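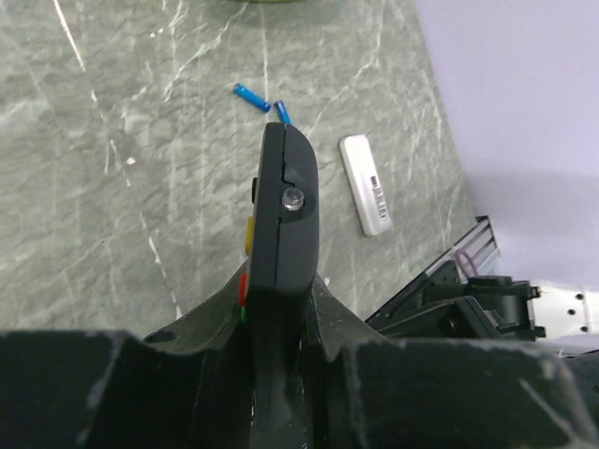
4.3 叶菜“发黄”与丢弃决定

前一节讲的是剩饭和熟食,本节只谈生鲜蔬菜。这一块纪录质量最不齐,但条数最多,单列出来说。

先交代数据。参加日志的共59户,分布在Janach和Flarkum 2个社区,连续记6周,得到与生鲜蔬菜有关的条目1,641条。条目由住户自己在Prukivex上填,字段很少:品名、买入日、丢弃日、丢弃时的样子、谁决定丢的。“样子”一栏是自由文本,没给选项。这是当时有意留的口子,后来编码时吃了不少苦头,见附录。

编码由Ladan Ranjbar和Beverley Doolan分头做,互相看不到对方的结果,分歧处再坐下来谈。编码手册在8月29日定稿,之后只改过错别字,类目没动。分歧最集中的地方就是“黄”。住户写“黄了”,指的东西差别很大:有外叶边缘一圈黄的,有整片叶子褪成淡黄的,有花开了的(菜薹类常见),还有写“黄了”其实是烂了、渗水,追问时才说清楚。两位编码员起初把这些统统归到“颜色变化”,第一轮对下来一致率看着不错,细看没有意义,因为类目太宽,什么都装得下。

第二轮拆成三个:局部黄化、整叶黄化、黄化伴组织软烂。拆开以后分歧多了,但分歧有内容。举一个典型条目:“小白菜,外面几片黄,里面好的,嫌麻烦整把扔。”按字面属于局部黄化;可丢的是整把。Ranjbar主张按丢弃对象编,Doolan主张按症状编。最后分成两个字段,各编各的。这个办法增加了工作量,不过后面的交叉表全靠它。

结果大致如下。整叶黄化出现时,住户多数把整份菜一起丢掉,哪怕同一份里还有不少绿叶;局部黄化时处理方式分散得多,摘叶、当天炒掉、喂兔子的都有(Flarkum养兔的人家不少,这一点在问卷里没问,是从日志里看出来的)。伴随软烂的就没什么悬念,几乎全丢。两个社区在这一点上方向一致,幅度有差,Janach那边丢整份的更干脆。是不是跟买菜频率有关,下一节再讲,本节的数据撑不住这个说法。

价格的影响比预想弱。原来以为贵的菜人会舍不得丢,多摘几片叶子就留下了。日志里看不出稳定的关系。有几户写得很明白,“便宜,不心疼”,但也有“挺贵的,看着难受,扔了”。后一类话在访谈里反复出现,看着难受四个字我们单独做了备忘。Bahrami量表里的“洁净敏感”分项与整份丢弃有一点正相关,控制家庭人口之后变弱,详见表7。这里不展开。

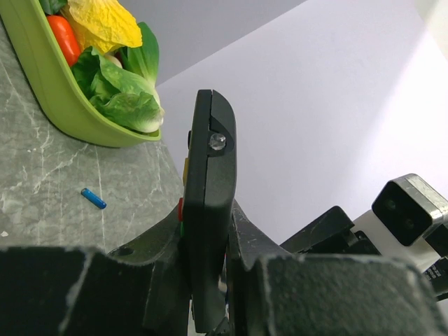 混放问题需要单独说一下。相当多的住户买菜回家后不分拣,叶菜、果菜堆在一起,用一个盆或托盘盛着,放台面上,吃到哪算哪。这种放法对判断“黄不黄”有影响,至少在访谈里如此:旁边有什么颜色,决定了一片叶子看上去有多黄。图4可以帮助理解。浅绿色的塑料托盘里,淡柠檬黄的皱叶占了上部很大一块,前面紧挨着鲜绿的生菜,左侧还有一只橙红色的椒。黄叶挨着这样亮的绿,很难不先看到它。至于这一类黄色究竟是品种本来的颜色还是放久了的结果,单看外观定不下来,而住户在厨房里作判断时依据的往往也就只有外观。编码手册因此加了一条:条目没有写明原来颜色的,不得推定为黄化,一律记“颜色不明”。加这条以后,整叶黄化的条目少了一截,上文的结论方向没变。

“颜色不明”这一类后来变得相当大。审稿意见里有人建议整体剔除,我们没有照办。剔除之后样本偏向写得详细的那几户,而写得详细的人本来就更愿意摘叶子、更愿意留,偏差往哪边走很清楚。保留下来单独报告,读者自己可以看。稳健性检验里做了两种极端假设,全部当作黄化,或者全部当作正常,主要结果都还在,后一种假设下Flarkum的区间变宽不少。

再说“谁决定丢”。这一栏填得最差,空白很多。有填的条目里,做饭的人和丢菜的人通常是同一个,例外主要出现在和老人同住的家庭。访谈中一位受访者的说法比较有代表性:

“我妈看见黄叶子就往下掰,掰完放回去。我看见了是整把拿走。她要是先看见,这把菜就还在。”

也就是说在多代家庭里,谁先看到会影响结局。日志的时间字段只精确到天,测不出先后,只能当线索记在这里。后续如果再做,建议把时间精确到小时,并且允许两个人分别填。现在的Prukivex一户只有一个账号,改起来不难,当时没想到。

术语上还有一个麻烦。“蔫”和“黄”在口语里经常连用,“又蔫又黄”,编码时两个都打勾。但有些住户只用“蔫”,意思包括了黄。Janach的年长住户尤其这样,年轻住户则分的很开。我们没有办法从文本里还原,只能在抽取的条目上做电话回访,回访时间已经到了7月,隔得太久,好几位说不记得了。所以本节凡涉及“蔫”的数字都偏保守,读表6时请留意注2。

与已有研究比。以往讨论家庭食物浪费,多从保质期标签入手,散装叶菜没有标签,标签的解释用不上。本节材料提示,颜色在散装菜上承担了类似标签的作用,住户拿它当截止线,越线就丢。只不过这条线画在哪里,各家不同,同一家前后两周也不同。有一户头一周把外叶发黄的油麦菜摘了吃掉,过后同样情形整把丢了,备注写的是“这周忙”。忙不忙,日志里没有系统地问。遗憾。

局限补三点。其一,自填数据,丢得多的人可能少记,尤其记到后面几周,条目明显变短,有的只剩品名。其二,记日志本身会改变行为,几户在结束访谈中承认,因为要写下来,所以多留了两天。其三,品种信息基本缺失,“青菜”一词在两个社区指的不是同一种东西,合并分析时按叶菜大类处理,细分的结果请不要引用。

下一节转到采购频率与冰箱容量,沿用本节的两个丢弃字段,编码规则不再重复。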